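News > Press releases > Chess

Bestura opens entries for its online chess league for adult beginners

Dec 24, 2023 | By Wanda Hutchins

Bestura, the online chess club based in Brernby, has opened entries for a new league aimed at adults who have learned the game in the past few years and have never played in a competition. Play starts in the new year and entry is free for the first season.

The league will run over 13 rounds, with one game a week. Players are placed in divisions of 14, so that each person meets everyone else in their division once. Games are played on Rind, the club's own playing site, at a time the two opponents agree between them. Each player has 45 minutes for the whole game.

A trial held in November drew more interest than the club had planned for. Bestura had set aside places for a small group of members, but word spread through its weekly lessons and 600 people asked to join.

"Most of them had watched a lot of chess and played a lot of very quick games, but they had never sat down to a long one," said Nighat Lodhi, who runs the league. "They wanted an opponent of their own strength and enough time to think. We didn't have anything like that to offer them, so we set this up."
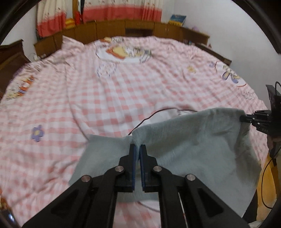 Club and league news

Entrants without a rating will be asked to play seven short games on Rind before the first round. The results will be used to place them in a division. Players who already have a rating can send it in with their entry form and skip this step.

After each round, a coach will pick one game from every division and go through it in a live video lesson – openings for the first half of the season, endgames for the second. Recordings will stay on the site for members who cannot watch at the time.

Zunbridge, which makes chess clocks and boards, is giving the prizes. The winner of each division will receive a wooden set, and there will be a separate award for the best game by a player aged over 60.

"I lost my first eight games in the trial and still wanted to play the next one," said Lodhi. "I'd like people to come in expecting to lose a few. The coaches are there to help with that."

Entry forms are on the Bestura website and at the club's rooms in Brernby. Players need to be 18 or over. Press questions should be sent to Wanda Hutchins at the club office.

Last updated: Dec 24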